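Search this board Enter keywords

Whole-body demos vs. arm-only demos, has anyone compared?

tetherhook42
We've been going through the Storudholm method this month, and I have to say I've come around to it. The idea is that you record the walking and the reaching together as one demo, instead of parking the robot and teaching the arms separately. We gave each version 50 demos on the same household chore, and the whole-body policy finished 42 of its test runs. The parked one finished 14! I was so pleased I made everybody cake.

bulness_bench
Lovely numbers, and I don't want to spoil the cake, but how many start positions did you use? When we tried it at Bulness the gap shrank a lot once we moved the start spot around between runs.

tetherhook42
Six, all marked on the floor. Fair point, I'd like to try more of them.

wojcikfan
I'd go further than bulness, I'm afraid. The parked version never gets to fix a bad stance, so of course it loses. The Stavville people let theirs take one small step before reaching, and that seems to me the kinder comparison.

tetherhook42
Hmm, I don't fully agree, fixing the stance is the whole point of the method. But I'll happily run the one-step version too and post it in this thread.

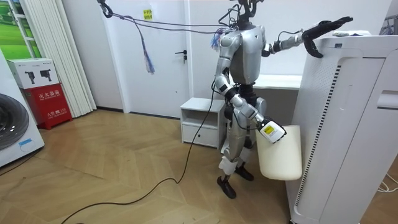
Do both versions need the same number of demos for a fair test?
Ideally they do, and the start positions should match as well.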